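Forum Façonnage & Finition > Reliure, piqûre, dos collé
Sujet : Dos collé PUR en petite série, le mors qui blanchit au pli

massicot_fatigué
Bonjour à tous,
Je monte en ce moment des carnets de chantier pour un client régulier, 146 pages, couverture 300 g pelliculée mat, dos collé PUR sur une Gillico d'occasion achetée en mai. Le bloc tient, l'arrachage est correct, le dos est carré. Par contre, au rainage de la couverture, le mors blanchit dès la deuxième ouverture. Le client appelle ça « un petit effet vintage ». Il n'a pas dit ça gentiment.
J'ai essayé de baisser la pression du raineur, ça blanchit un peu moins mais le pli part où il veut. Des idées ?

Papyvore
Sens des fibres. Si ton sens est perpendiculaire au dos, tu peux régler ta machine jusqu'à la retraite, elle te regardera faire.

massicot_fatigué
Fibres parallèles au dos, j'ai vérifié. Deux fois, et la deuxième avec mes lunettes.

Rianne Van Damme
Quelle matrice ? Sur les Gillico, la rainure livrée d'origine est étroite, prévue pour du 200 g. Avec un 300 g plus le film, tu écrases au lieu de former. Passe à la taille au-dessus avant de toucher à la pression. Et regarde aussi ton film, certains mats bon marché marquent dès qu'on les contrarie.

Papyvore
Le film a bon dos, si j'ose dire. De mon temps on rainait du 350 g pelliculé sur une Bustetti à pédale et ça ne blanchissait pas.

Rianne Van Damme
De ton temps, le film était brillant et tout le monde trouvait ça très chic. Sur du brillant on ne voit rien. Le mat anti-rayures supporte mieux le pli, il coûte plus cher, et ton client devra choisir entre le vintage et la facture.
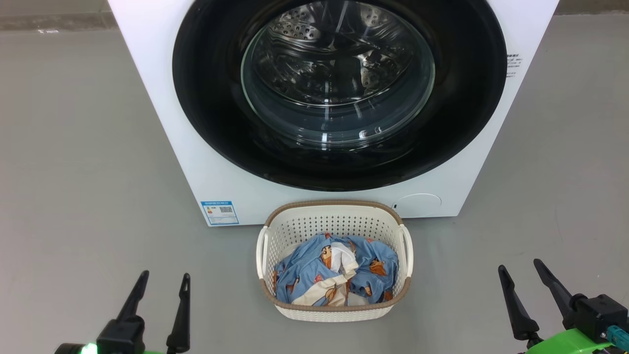 colle_et_compagnie
Je me greffe sur le sujet. Combien de temps faut-il laisser reposer un dos PUR avant de passer au massicot trilatéral ?

Rianne Van Damme
Tout dépend de la colle et de l'humidité de l'atelier, donc fiche technique d'abord. Chez nous on coupe le lendemain matin, et on ne fait les essais d'arrachage qu'après la réticulation complète. Ceux qui coupent dans l'heure y arrivent aussi, mais avec une colle faite pour et une ligne qui refroidit correctement.

Papyvore
Nous, on coupait à chaud. Avec de la hotmelt, certes.

Rianne Van Damme
« Certes » fait beaucoup de travail dans cette phrase.

Remo Lehner
Je ne suis pas d'accord sur la matrice. J'ai la même Gillico et le problème venait de la position du rainage, pas de la largeur. Les rainures latérales tombaient trop près du dos, la colle latérale débordait dessus et le pli se faisait à côté de la rainure, sur du carton vierge. Forcément ça casse. J'ai reculé les deux rainures d'un millimètre et réduit la colle latérale, et j'ai livré 400 exemplaires sans une réclamation. Enfin si, une, mais c'était pour une faute d'orthographe en quatrième de couverture.

Rianne Van Damme
Les deux peuvent être vrais. Si le blanc est pile sur la rainure, c'est la matrice ou le film. S'il est à côté, c'est la position. Une photo du mors à la loupe réglerait la question.

hors_bord
Sinon, Prurkimen fait un raineur à contre-partie plastique adhésive qu'on monte sur l'arbre, ça passe sur presque tout. J'en suis content. Le mode d'emploi est en revanche une traduction d'une traduction, on m'y conseille de « caresser le galet vers la nuit ».

Remo Lehner
J'ai eu le même. Je pense que c'est « desserrer la molette à fond ». Je n'en suis pas certain, mais je l'ai fait et la machine marche.

massicot_fatigué
Bon, je reviens de l'atelier. Le blanc est pile sur la rainure à l'avant et à côté à l'arrière. Vous avez donc tous les deux raison, ce qui m'arrange modérément.
J'ai monté la matrice large et refait 11 couvertures. Recto propre. Verso toujours décalé, je soupçonne le taquet de marge, qui prend du jeu en cours de tirage. Pour le film, j'ai demandé un échantillon d'anti-rayures à Jadoon, livraison mercredi.

Papyvore
Le taquet, sur ces modèles, c'est une vis et un ressort. Change le ressort. Et ne le commande pas chez le constructeur, à ce prix-là il devrait être livré avec un dîner.

Remo Lehner
Là-dessus, Papyvore a raison. Note la longueur à vide avant de le démonter, il y en a de deux sortes selon l'année.

massicot_fatigué
Noté. Je démonte ce soir et je posterai les mesures pour ceux qui ont la même machine.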